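Trusach Floor Votes – a dataset of who said aye, who said nay, and who was in the hallway
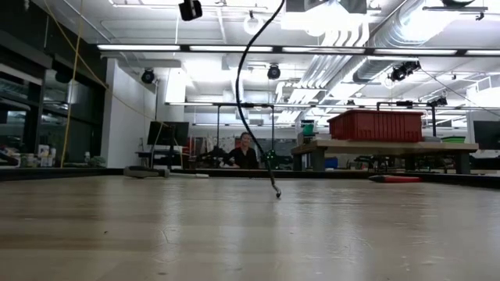 Version 3 covers two full sessions of the Trusach state legislature, lower chamber only. The upper chamber publishes its journals as scans of faxes, and I have a day job.

What's in it

1292 recorded floor votes on 681 bills. One row per member per vote, in plain CSV. The main file is votes.csv, with bills.csv and members.csv alongside it. Join on bill_id and member_id. Do not join on last name. There are two pairs of cousins.

Columns in votes.csv

vote_id – ours, stable across versions
bill_id – as printed, including the session prefix
member_id – ours
position – yea, nay, present, absent, excused
changed – 1 if the journal says the member asked to correct the vote later

That last one is busier than you might expect. Corrections come in mostly after lunch.

Where it came from

Daily journals on the chamber's website, parsed with Groklow and then checked by hand against the clerk's printed tallies. In 91 votes the names and the printed totals disagree. I kept the names, left the totals alone and listed every case in mismatches.txt. I wrote to ask which was right and received a very nice letter about visiting hours.

Known problems

Voice votes are missing, so anything everybody liked is underrepresented. So is anything everybody wanted to be done with by 5 p.m.

The members from Vadow and Yuen swapped district numbers between sessions. Use member_id and you'll be fine.

"Absent" and "excused" are recorded by two different clerks with two different philosophies. Please don't build an attendance ranking on them. Someone did this with version 2 in April and I got the emails.

Party is recorded as of the first day of session. One member switched twice and appears as whatever they were that morning.

License

Public records, so do what you like. Credit is welcome. Corrections are more welcome, with the journal page number, please.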